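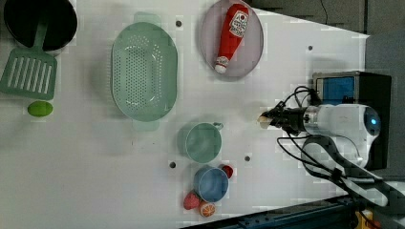
September. Skileck, bench 2. Start 09:40.

Purpose of today: go through the bench rules line by line with the arm live and the kitchen set out, and mark which ones can be followed as written. The rules were copied over from the Clendach bench when Skileck moved to Sonden and nobody has checked them against this table. Collection paused at run 1335. No runs logged today will count towards the set.

Rule sheet as found has 8 rules. I have kept the numbering so that old entries still make sense.

Rule 1. "Table to be laid according to the layout card."

Followed in spirit. The card gives a place for each item but does not say how far out an item can be before the layout counts as wrong. Two people laying the same card will differ by a hand's width and both will tick the box. For pick-and-place this matters less than it sounds, as we want spread in the start positions. It does matter that the spread is meant. Proposed wording: the card lists which items are on the table and which may touch or overlap; positions are free inside the marked reach unless the card says fixed.

Overlaps need their own line. The spatula resting over the rim of the pan is an allowed overlap. So is the ketchup bottle on the plate. Food pieces up against the blue cup are allowed, and are the hard case for the gripper, so leave them where they are and do not tidy them apart between runs. I have done this myself out of habit and had to mark the run as reset by hand.

Rule 2. "No loose items within the reach of the arm other than task items."

Keep. Pens, hex keys and phones are the usual offenders. Add tape rolls. Added a sentence saying the check is made from the standing position and then again bent down at table height, because a key lying flat behind the colander cannot be seen from the operator's side.

Rule 3. "Items must not cover the fixing holes."

This came from Clendach, where the holes were used for a camera post that got moved about. We do not move anything on bench 2. Still worth keeping in a weaker form: small round food will settle in or against a hole and then every run starts from the same spot. Reworded to "small items not to be placed on a hole". Large items can cover one if they need to.

Rule 4. "Hands clear of the table before the arm is enabled."

Kept as it is. Most important line on the sheet and the shortest. Moved to the top of the printed copy but still called rule 4.

Discussion point from the morning: what counts as clear. Some of us take it to mean not touching anything. I want it to mean both hands behind the line on the operator's side, with the operator able to see the whole table. If a second person is at the bench, the one with the pendant says "enabling" aloud and waits for an answer. Silence is a no. That is how it has been done here in practice; it has just never been written down.

Rule 5. "The ring light shows the state of the arm."

Struck out. Replaced.

The ring is blue for much of the working day and people stop reading it. More to the point, a light tells you what the controller believes. It is no proof that the arm cannot move. The new rule says the light may be used as a reason to stay out and never as a reason to reach in. To reach in, use the stop, look at the pendant, then reach. If the pendant and the ring disagree, the arm is treated as live and the bench is down until someone has found out why.

Tested the order three times with the arm hovering over the middle of the table with a piece in the gripper. Stop, pendant, reach. It adds a few seconds per reset. Over a full session that is a real cost and I expect complaints. Leave it in.

Rule 6. "Do not take objects from the gripper by hand."

Good rule, badly followed. When a grasp is poor the temptation is to pull the piece out and put it back on the table. Written procedure from now on: lower over clear table, open from the pendant, let the piece drop, retract, stop, then move it. If the gripper will not open, stop first, then follow the release card. The release card is missing from the folder. Asked for a new copy from Chaudhary, who supplied the fingers.

Note on drops. A light piece let go from height bounces and will leave the table on the rail side. Lower as far as the task limits allow before opening. Anything that goes under the rail stays there until the arm is stopped. No fishing with the spatula.

Rule 7. "Cables to be checked daily."

Useless as written, since it does not say for what. The black cables on the arm hang in a loop at the gripper end and the loop changes shape with wrist angle. Things to check, at start of session and again after any joint limit stop:

- loop does not touch the table at the lowest working pose
- loop does not catch on the rail when the arm draws back
- no flattening where the cable leaves the gripper
- connector collars tight by hand
- cable on the floor beyond the table lies flat and out of the walkway

Ran the first two by hand-guiding at low speed. Passes at all poses used in the Skileck tasks. There is one pose, arm fully across with the wrist turned, where the loop came closer to the tabletop than I like. No current task uses it. Put it in the notes as not to be used and asked for a soft limit.

Rule 8. "Speed to be limited to 700 when a person is near the table."

No unit. I assume millimetres per second at the tool but the sheet does not say and the pendant shows a percentage. Two people on the same bench could be setting two different things and both believe they are inside the rule. Went back through the Clendach folder and found the same line, also without a unit, so the fault is older than the move.

I am not going to guess. Until the safety assessment for this cell has been read again and the figure traced, bench 2 runs in reduced mode whenever anyone is inside the line, and the number comes off the printed sheet. A limit without a unit is worse on the wall than no number, as it looks like something that has been checked. The new entry must give the value, the unit, the point on the arm it applies to, and where in the assessment it comes from.

11:50. Break. Arm stopped and pendant on its hook.

12:30. Second pass, this time from the log sheet side.

The sheet has one box for "reset OK". Split it: layout matches card; overlaps as allowed; reach clear; gripper empty at start. That last one was added after I started a dummy run with a piece still held and only noticed when the arm went for the cup. The run would have been logged as a failed grasp. I do not know how many of the earlier runs have the same fault. Somebody should look through the first frames before the set is handed over. Until then treat failed grasps on cup tasks with care.

Item names also need fixing. The sheets have "bowl", "strainer" and "colander" for the same pale green thing, and "lime", "green fruit" and "green egg" for the small oval one. Agreed list goes on the back of the layout card. Colander. Lime. Teal cup and blue cup, never "small cup" or "other cup". Plate is lavender on the card; grey has been used on some sheets and will have to be mapped. The red piece and the pink-red one by the blue cup need numbers, as nobody agrees what food they are meant to be.

Cleaning. Nothing in the rules at all. The toy items get handled all day and the gripper pads pick up grease from hands, which changes the grip. Proposed: wipe items at end of session, wipe pads at start with the arm stopped, note both on the sheet. No solvent on the printed label of the ketchup bottle.

Changes to go on the wall copy today: 2, 3, 4, 5, 6, 7. Waiting: 1 (needs new card), 8 (needs figure traced). Wall copy to be marked "bench 2 only" so that it does not wander off to another table the way this one did.

Still open:
- release card from Chaudhary
- soft limit for the wrist pose
- source and unit for 700
- first-frame check on the earlier runs
- whether the "enabling" call applies when working alone. I say yes.

15:20. Arm parked, stop in, power off at the wall. Kitchen set left out on the table for tomorrow's layout card.

Comments (4)

Rule 5 wording is fine by me but please put the order (stop, pendant, reach) on the pendant hook as well. I never look at the wall from where I stand.

On rule 8: our copy at Clendach did have a unit once, on a sticker that fell off. I would not trust anyone's memory of what it said, mine included. Agree with taking it down.

Can we keep "strainer" as an accepted name for the old sheets? There are a lot of them. Happy to write the mapping if someone sends me the agreed list.

Leaving the set out overnight breaks the Sonden clear-bench rule. Either put it in the tray or get bench 2 added to the exceptions.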